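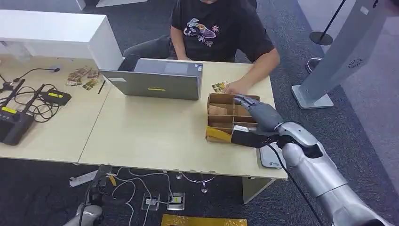
Ticket 651: grasp success drops when the target is down between dividers

Support > Feltby hand > Grasp planner > Closed tickets

Opened 3 Sep 2024. The Feltby hand on our right arm is scoring well below the April baseline whenever the target sits in a box with internal dividers. We are comparing two ways of choosing a grasp: the planner's own ranking (method A), and the same ranking with a penalty for any finger path that crosses a known wall (method B). The test set-up is a brown cardboard box split into compartments by cardboard partitions, on the desk to the right of the laptop, and the hand has to reach in with its fingers curved down over the partitions. Open table grasps are fine with both methods. The trouble is only inside the box.

Versions: Moruvik planner, current release, default settings apart from the wall penalty. Head camera only. Wrist force logging on.

What we expected: B at least as good as A in the box.
What we got: B worse than A, and both worse than in April.

Log

Entry 1. Repeated the open table set to rule out the hand. No change from April. Finger zero positions checked and correct. Wrist cable reseated, no difference.

Entry 2. Ran the box set with A. Most failures are the same kind: one finger lands on top of a partition, the force limit trips and the arm backs off. The planner reports this as "object slipped", which is wrong. The force log shows the fingers never closed.

Entry 3. Same set with B. Fewer trips on the partitions, but the planner now rejects many grasps before moving and returns "no path". It does this even for the front cells, where an operator can drive the hand in without touching anything.

Entry 4. Reply from Leiva support: please send the wall model the planner is using. Exported and attached. The walls in the model are 15 mm thick. The real ones are 2 mm card. That accounts for the rejected grasps in B, as there is hardly any room left between the walls for a finger.

Entry 5. The thickness comes from the depth step. Thin upright edges seen from the head camera get smeared, and the smoothing filter then widens them again. The filter was switched on after April when we changed the lighting. Switched it off and exported again. Walls are thinner but ragged, with gaps in places. B now plans through the gaps and hits the card.

Entry 6. Leiva suggested fitting flat planes to the walls and setting the thickness by hand. Done with the Pestness fitting script. It needed one change: it assumes all cells are the same size and fails without a message if they aren't. Patch attached.

Entry 7. Full run with fitted walls, 500 grasps per method, same order of targets for both. B is now ahead of A in the box and level with it on the open table. A is back to its April figure on the open table but still low in the box, so part of the drop belongs to the method and part was the filter. Results file attached.

Entry 8. Asked whether the "object slipped" message can be split in two. Leiva have logged it as a separate request. Until then, check the force log before counting a slip, or the failure table will be wrong.

Still open: soft walls. The fitted planes don't bend, and card does. B treats a light brush against a partition as a collision and gives up on grasps that would probably be all right. We haven't tested a lower penalty yet.

Status: closed, fix confirmed with fitted walls. Soft wall question moved to a new ticket.

Contact support | Terms of use | Back to top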